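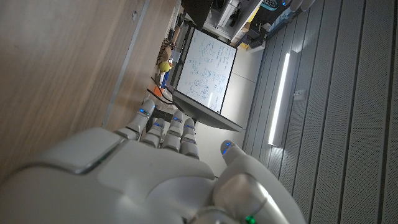

Ondcombe End Effector Test Group

Fiction page: The Second Controller

The Zupan controller arrived at Ondcombe first, so it was tested first. The procedure specified 3000 closures on the same hand, at the same speed, with the results written to a log at the end of each block. The tester started the run at nine and went to fetch a chair.

At closure 546 the index finger stopped short of its target. It stopped by the same amount on the next closure and the one after that. The tester entered it as an offset, cleared the fault and resumed. The remainder of the run passed.

The Voden controller was fitted on Friday, September 3, 2021. It used a different protocol, different gains and a different power supply. Nothing was carried over except the hand. At closure 546 the index finger stopped short.

The tester checked the tendon tension, which was within limits. The joint temperature was normal. The encoder was replaced with one from stores and the test was begun again from zero. The finger stopped at 546.

Sestden, who had paid for the comparison, asked by email which controller was better. The tester replied that the Voden settled in 14 milliseconds and was the quicker of the two. The email did not mention the finger.

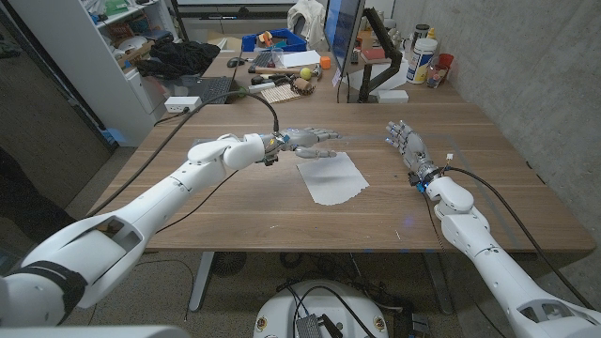

Why use the same hand for both controllers?
Changing the hand would add a second variable, and a fault in the hand could then be mistaken for a difference between the controllers.

That was the wording in the procedure, and the tester had written it. It gave no instruction for a fault that kept its place in the count.

In the evening the tester disconnected both controllers, put them back in their boxes and left the count display running on the bench supply. With nothing attached it should have stayed at zero. By the time the lights went down in the corridor it read 98, and the tester sat down again to wait.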